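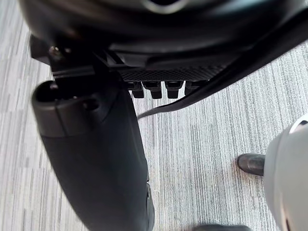

Wrist view, Ilon arm: gripper finger at left, cable at upper right, carpet underneath.

Notebook, January. Open day, demonstration area. Entry by Sawsan Saliba.

Set up at 8:40 with Georges Fakhoury. The arm was homed and the wrist view was put on the visitor display before the doors opened. Payload limit for the day was set at 500 g, speed at the reduced setting.

Three demonstrations were given. The first two used the standard Tornora pick routine and ran to completion. The third was stopped by G.F. at cycle 1182 after the force reading drifted. The finger was re-zeroed and the routine was restarted from the beginning. Total for the day on the controller counter: 2349 cycles.

Visitors from Noguchi asked whether the cable could be routed inside the wrist housing. They were told that the present routing is external and that the question would be passed to design. Two other groups asked about finger replacement. The spare set was in the Ullov cabinet, which was locked, and could not be shown.

To do before the next visit:
Check cable clearance through full wrist rotation.
Repeat the force calibration and attach the printout to this page.
Obtain a second key for the cabinet (G.F.).
Move the visitor line back one floor marking.

Power off at 4:15. Log copied to the shared drive.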